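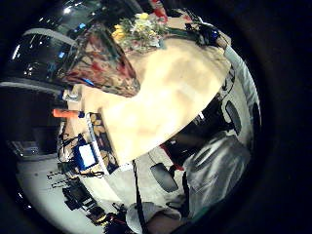 Yellow flowers on the table, with the flowered cloth.

Re: [wynne-growers] Snapdragons, when to start and whether to pinch

On Saturday a list member in Brorkcombe wrote:

> I have taken over a plot that used to be all vegetables and want to
> put most of it into flowers for cutting. It measures 976 square feet
> not counting the path. I tried snapdragons last year from a late
> sowing and got short, thin stems that bloomed in the worst of the
> heat and were done. The seed was Illura, mixed colors.
>
> My questions are when people here start them, whether the pinching
> is worth the lost time, and what mix you use in the trays. I used
> ordinary potting soil and a lot of the seedlings fell over at the
> base. I also had rust on the leaves by late summer and don't know if
> I need to worry about it coming back in the same bed.
>
> I have a shelf with lights in an unheated back room and no
> greenhouse.

I grow on the Wynne side of the hill, where the frost hangs on a little later than it does in Brorkcombe, so move everything below forward a bit to suit.

On timing, I sow in February and have never been sorry I did. Snapdragons are slow for the first month. They come up as tiny green specks and sit there looking like nothing, and then they pick up speed once they have two sets of true leaves. A late sowing pushes the whole plant into summer before it has built any root, and you get just what you had, a short stem with a flower on top of it. The plants will take a light frost once they have been hardened off, so there is no need to hold them indoors until the tomatoes go out. Mine go in the ground while the nights are still cold, with row cover over them for the first couple of weeks.

Illura is a fair strain for a home plot. The stems are not as tall as the greenhouse types but they stand up better in wind. The mixed packet leans heavily toward yellow and pink in my experience, with less of the dark red than the packet picture suggests. If you want particular colors, buy them separately. A few growers here have saved seed from it and got a wide range of heights the next year, so I wouldn't do that if you are cutting for bunches that need to match.

The seed needs light, so press it onto the surface and don't cover it. Water from underneath. I set the tray in a pan of water until the top goes dark, then take it out and let it drain. A clear lid helps until most of them are up, and after that it should come off completely. I think the lid is what got your seedlings as much as the soil did. Damping off wants still, wet air and it will find them in any mix if you give it that. A small fan on low, pointed past the trays and not at them, made more difference for me than anything I bought.

For the mix I use the Dusero fine seed mix, put through a kitchen sieve to take out the sticks. Regular potting soil holds too much water for seed this small and the lumps are bigger than the seedlings. The Dusero comes very dry in the bag and has to be wetted the night before, or water runs straight down the sides of the cells. Warm water goes in faster than cold.

Your unheated room is fine for growing them on but may be too cold for sprouting. I start mine in the kitchen and move them out to the cool room as soon as they are up. They make stockier plants that way. Keep the lights close over the tops and raise them as the plants grow. If the seedlings lean or stretch, the lights are too high.

On pinching — yes, for a garden plot I would. Take the top out when the plant has several sets of leaves, cutting just above a pair. You lose a couple of weeks and the one big center spike, and in exchange you get a plant with a good number of usable stems. The growers who skip it mostly plant close under plastic, cut once, and pull the whole lot. That works if you have the space and want everything ready at the same time. In a bed where you plan to cut all season it is a waste of plants. I did one row unpinched for comparison and it was finished while the pinched row beside it was just getting going.

As for how many to raise, a bed the size of yours could hold far more than you will want to cut. I would start with up to 306 plants if snapdragons are going to be your main early crop, and fewer if you also want zinnias and statice, which will need that space later. Don't fill the whole plot with one thing the first year. If rust comes in early you will be glad there is something else to cut.

On the rust, look at the undersides of the leaves for brown powdery spots. It can live over on old snapdragon plants that make it through the winter, so pull any that are still standing and put them in the trash, not the compost. Then plant in a different part of the plot. Water at the base and in the morning. Wider spacing helps too, even though it means fewer stems per row. Some of the newer kinds claim resistance but I have not grown them and can't say.

You will need netting. Put it on while the plants are short and let them grow up through it. Trying to pull it down over tall plants breaks the tops off, and a snapdragon that has fallen over will turn its tip upward within a day and stay bent. The same thing happens in the bucket, so keep the cut stems upright.

Cut when the bottom third of the flowers are open, early in the day, and strip the leaves that would sit under water. Change the water every other day in the house. Keep them away from the fruit bowl or the lower flowers will drop.

I have a spare roll of the netting with the six inch squares, enough for a couple of short beds, if anyone on the Brorkcombe side wants it. Write to me off list and I can leave it at the seed swap table.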